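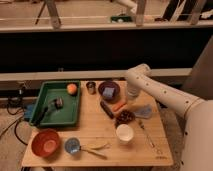
The table on Wednesday, before I put anything away.

I have been meaning to write about the odds and ends table for a while. It is where things go when they come out of a drawer or a box and don't have a place to live yet. It is a light wood table, not very big, and it fills up fast. Once it is full I have to deal with it, and that is the whole system.

We moved to Birkalcombe in September and I packed the kitchen badly. I ran out of paper, so small things got pushed into whatever box still had a gap. Toy food went in with the utensils. A sponge went in with the bowls. I have been opening those boxes one at a time ever since, and there are still 5 in the hall. My sister-in-law, Sigrún Bech, moved the same month with her whole kitchen on a typed list, and she has been done for weeks.

What I do now is sort by where a thing gets used, and I don't care much what it is made of or what set it came from. If it gets used at the sink, it goes near the sink. That sounds obvious but in the old place I kept all the bowls together on one shelf, including the one I only ever used for holding a sponge. I walked across the kitchen for that bowl for years. The purple one has the job now and it can stay by the faucet.

The green tray is the most useful thing on the table. I bought it at Bagheri, the housewares store on the hill, and I nearly didn't because I thought I had enough trays. It has raised sides, so round things don't roll off onto the floor. I use it for whatever I can't decide on. When I'm done with everything else I go back to the tray, and usually by then I know. 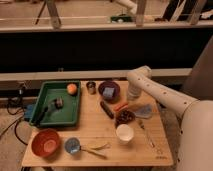

Cups are my real problem. I have metal ones, plastic ones and paper ones, and they don't stack with each other. I tried putting them all in one cabinet and every time I opened the door something fell out. Snædís Gunnlaugsson, who lived upstairs from us in Welidby, kept only as many cups as she had people in the house, and washed them more often. I'm not going to do that. I did get rid of 2 travel mugs with no lids, and I moved the paper cups to the pantry with the napkins, where we look for them anyway when we have people over.

Measuring cups went in the drawer under the counter where I bake. I used to hang mine on a hook and the hook came out of the wall twice. A drawer is fine. The long handle takes up more room than I'd like, so I put it in at an angle and the spoons go in the space that's left.

The play food took the longest to settle. My first idea was to put it all up in the bedroom closet, but it comes back down to the kitchen every day, so that was a waste of my time. It has a low shelf now, next to the pots. The carrot is the favorite. It has been in the silverware drawer, in my coat pocket and in the mailbox. I have stopped correcting this.
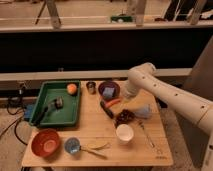 Bowls, cups, and the carrot.

I keep one bowl out at all times for small things that belong in other rooms, like keys, buttons and batteries. Any deep bowl will do. At night I carry it around the house and empty it. It takes a couple of minutes if I do it every day and most of an hour if I skip a week, which I have done.

A few people asked after my last post what I do with the flat tools, the spatulas and scrapers and brushes. They go in a crock by the stove with the handles down. I know a lot of people do it the other way. With the handles down I can see which one I'm grabbing.

I still have no good answer for plastic bags and pouches. At the moment they are folded in an old Sosel cookie tin and the lid doesn't close. If you have a way of keeping them that works in a small kitchen, leave it in the comments. I'm opening the next box this weekend, the one marked "misc, heavy," and I don't remember what is in it.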